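4. Results of the questionnaire

We gave the questionnaire to 42 students of our residence in June. Gladys Rotich prepared the questions and I made the tables. The subject was how often students wash their clothes and at which temperature.

Most of the answers said 40 degrees, also for clothes which are not very dirty. Only 5 students wash at a lower temperature. Many wrote that they do not understand the symbols on the label, so they choose always the same programme. We think a simple poster beside the machines would be useful.
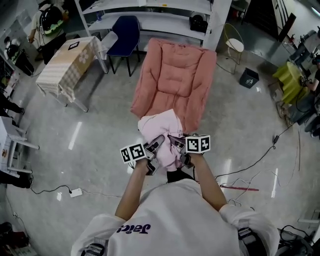
Figure 3. Light pink fabric, held at the folds.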